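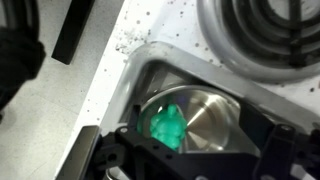
4.3 コンロ上の物体配置課題によるキットの評価

前節で述べた設置手順に従い、Tronderの把持・記録キット(以下、本キット)をアームに取り付け、調理台まわりの物体を扱う課題に適用した。本キットはグリッパ本体、手首カメラ、取付板および記録用ソフトウェアPandusからなる。アームは含まれず、購入者が既存のものを用意する。本節では、評価の対象を把持性能そのものに限らず、導入から記録データの書き出しまでの作業全体とした。

図4に、手首カメラから見た課題中の一例を示す。コイル式電気コンロの天板に角の丸い四角形の灰色の金属容器があり、その中に丸いステンレス製の鍋が入っている。対象物は鍋の内壁寄りにある緑色の半透明の物体である。容器が二重になるこの配置では、指が鍋の縁と外側の容器の縁の両方に干渉しうるため、単独の皿や箱に比べて進入方向の選択が難しい。

4.3.1 課題と手順

課題は18種類の配置からなる。いずれもコンロまたはその脇の作業面を使い、容器から物体を取り出す、容器へ物体を入れる、容器を別の位置へ移す、のいずれかに属する。図4の配置は取り出しに分類した。対象物には硬いものと変形しやすいものを混ぜ、表面の色と光沢もばらつくように選んだ。加熱は行わず、電気コンロの電源はすべての試行で切った状態とした。

操作者は5名で、うち遠隔操作の経験がある者とない者が混在する。各操作者にはPandus付属の練習課題を終えてから本試行に入ってもらった。練習課題の内容は製品の説明書にあるものをそのまま用い、こちらで追加した指示はない。本試行は7月に実施し、合計693試行を記録した。失敗した試行も途中で打ち切った試行も、削除せずに集計に含めている。

一試行は、アームが待機姿勢を離れた時点から、操作者が終了ボタンを押した時点までとした。成否の判定は手首カメラの映像と外部カメラの映像を併せて行い、判定者は操作者と別の者とした。判定が割れたものは保留とし、成功には数えなかった。保留は変形しやすい対象物に偏っており、持ち上げたのか鍋の内壁に沿って押し上げただけなのかが映像から決められない、という理由が大半であった。

比較のため、当研究室で以前から使用しているGallagherのグリッパでも、同じ配置の一部を実施した。こちらは手首カメラを持たないため、比較は把持動作と準備作業に限り、映像の品質については行わない。

4.3.2 取付けと初期設定

本キットの取付けは、取付板をアーム先端に固定し、グリッパ本体を重ねて締める構成である。ねじの呼びは説明書に記載されているが、締付けトルクの記載がなく、初回は試行の途中で緩みが生じた。販売元に問い合わせたところ推奨値の回答があり、以後は緩みは起きていない。説明書の改訂版にはこの値を載せてほしい。

ケーブルは電源と映像の二系統で、手首の回転に追従させるための余長を利用者が決める必要がある。余長が足りないと回転の終端で映像が途切れ、長すぎると容器の縁に引っかかる。最終的に前腕部で一度固定し、その先だけを自由にする方法に落ち着いた。付属の固定具は前腕の太さに合わず、別に用意したバンドを使った。

カメラとグリッパの位置関係の校正はPandusの画面から実行できる。校正板を数か所から撮影するだけの作業で、途中で失敗した場合は該当する撮影のみをやり直せる。一方、校正の良否を示す表示は合格か不合格かだけであり、誤差の数値は記録ファイルの中を探さないと見つからない。研究用途ではこの数値を論文や報告書に書く必要があるので、画面上に出るほうがよい。

4.3.3 手首カメラの視野

手首カメラの画像には指と本体の一部が常に写る。図4でも画像下部を黒いグリッパが占め、鍋の下側の一部はその陰になっている。指先と対象物の相対位置を同じ画像の中で確認できる点は、狭い容器への進入で有効であった。操作者からも、外部カメラの画面より手首側の画面を見ている時間が長かったとの報告があった。

その反面、グリッパ本体の手前側は見えず、容器の縁がそこに入ると接触の有無がわからない。二重容器の配置で生じた失敗の多くは、対象物に注意を向けている間に本体が外側の容器に触れ、容器ごと動いてしまうというものである。この失敗は経験のある操作者にも見られた。外部カメラの画面を併用すれば避けられるが、視線を移す負担が増える。

金属面の映り込みも問題になった。図4では鍋底に斜めの強い反射があり、鍋の内壁には対象物の緑色がわずかに映っている。人が操作する場合に混乱は報告されなかったが、Pandusの自動領域抽出は内壁に映った色を対象物の一部として扱うことがあった。露出を手動で下げると誤抽出は減る。ただし、暗くしすぎると黒い指の輪郭と影の区別がつきにくくなる。適当な値は照明によって変わり、工場出荷時の設定のままでは使えない場面があった。

天板のような白い面に散った細かい暗色の粒も、抽出の対象として拾われることがあった。最小面積のしきい値を上げれば除外できる。しきい値は課題ごとに保存できるが、課題を複製したときに初期値へ戻るため、複製のたびに確認を要する。この挙動は2019-12-01に公開された更新でも変わっていない。

4.3.4 把持動作

指の開閉は操作側のトリガの引き量に比例し、遅れを訴えた操作者はいなかった。硬い対象物では、Gallagherのグリッパとの間に成否の明確な差は認められない。変形しやすい対象物では本キットのほうが安定していた。トリガを途中で止めたときに指がその位置を保つので、つぶしすぎる前に持ち上げへ移れるためと考えられる。Gallagherのグリッパは開と閉の二状態で使っていたことから、これは製品の差であると同時に運用の差でもある。

鍋の内壁に接した対象物では、片方の指を壁と対象物の間に差し込む必要がある。指先の厚みがここで制約となった。操作者は二通りの方法を取った。一つは対象物を鍋の中央へ寄せてから挟む方法、もう一つは手首を傾けて壁に沿わせる方法である。前者は時間がかかるが失敗が少なく、後者は手首の取付板が容器の縁に近づくため、浅い容器でなければ勧められない。Tronderは薄い指先を別売りで用意しているが、今回の評価には含めていない。

4.3.5 記録と書き出し

Pandusは映像、関節角、指の開度を同一の時刻で記録する。本体側の記憶領域には最大800試行分を置けるとされ、今回の評価では途中で退避させる必要はなかった。書き出しは試行単位または課題単位で選べる。書き出した形式は当研究室の解析環境Dedoraでそのまま読み込めたが、操作者が付けた注記だけは別ファイルになり、対応付けのスクリプトを自作した。注記に日本語を使うと文字コードの指定が必要になる点も付記しておく。

試行の途中でカメラの映像が途切れた場合、Pandusは記録を止めずに関節角だけを書き続ける。後から見ると映像が短いファイルとして現れるが、警告は出ない。ケーブルの余長を調整する前の試行にこの欠落が含まれており、該当するものは映像を使う解析から除外した。把持の成否の集計には外部カメラで判定できたものに限って残した。

操作者の一人であるMahtab Nouriは、課題の切り替え時に前の課題のカメラ設定が引き継がれることを不便な点として挙げた。設定を固定するか課題ごとに読み直すかを選べる項目はあるものの、管理者用の画面に置かれており、操作者の権限では開けない。本評価では途中から全員に管理者権限を与えて対応した。複数人で共用する研究室では、導入時に権限の割り当てを決めておく必要がある。

4.3.6 導入時の留意点

以上から、本キットは既存のアームに手首視点の記録機能を加える用途には十分使えると判断した。追加で準備したのはケーブル固定用のバンド、外部カメラ、注記の対応付けスクリプトである。金属容器を扱う場合は、本試行の前に露出と最小面積のしきい値を実際の照明の下で決めておくことを勧める。二重容器のように本体側の干渉が起こりやすい配置では、外部カメラをグリッパ本体の手前側が見える位置に置いた。自律動作での評価は次章で扱う。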